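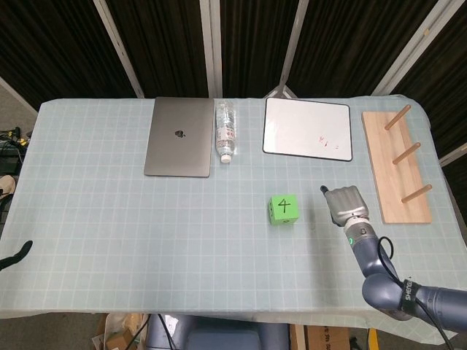
The table on its grid cloth, laptop and water bottle at the back, green foam cube out front.

I bought the cloth for looks and kept it for the squares. Ours is a pale blue-green with a white grid, and once I had it on the work table I started parking things along the lines without meaning to. Laptop at the back, whiteboard at the back, the peg board down at the right end, and the whole front half left open for whatever I'm doing. Try it! You'd be surprised how much less stuff creeps toward you when there's a line for it to stop at.

A few things I've picked up along the way:

Iron a new cloth from the back, on low, and put it on the table while it's still a bit warm. Mine came folded into a tiny packet from a shop in Toledo and the creases took two goes. The corners will always wrinkle where they hang over, so I let those be.

Bottles go on the table with the cap screwed tight, and I mean tight – I lost a keyboard in June to one that rolled over with the top half on. If yours is the round kind that wanders, lay it down pointing at you instead of sideways. It'll still roll if you bump it, just not off the front.

Shut the laptop when you aren't using it. Crumbs, glue, marker dust, it all finds the keys.

A small whiteboard beats sticky notes for me. I keep the writing down in one corner so there's room for tomorrow's list (I never fill it, but I like having the space). If old red marker won't budge, scribble over it with a fresh dry-erase pen and wipe right away. For the really stubborn stuff a dab of rubbing alcohol on a rag does the trick.

The foam cube with the 4 on it is a leftover from a counting game, and I've grown fond of it. Foam blocks are great on a work table because they're quiet and they don't dent anything. Wash them in cool soapy water, squeeze, and stand them on a towel overnight. Go easy over the hand-drawn numbers or you'll be redrawing them.

Wooden pegs getting loose? Wrap the end in one turn of thin paper with a little wood glue and push it back in. My sister-in-law in Burnby uses thread and swears by it. Wipe off the squeeze-out before it sets, and don't do any of this on the nice cloth.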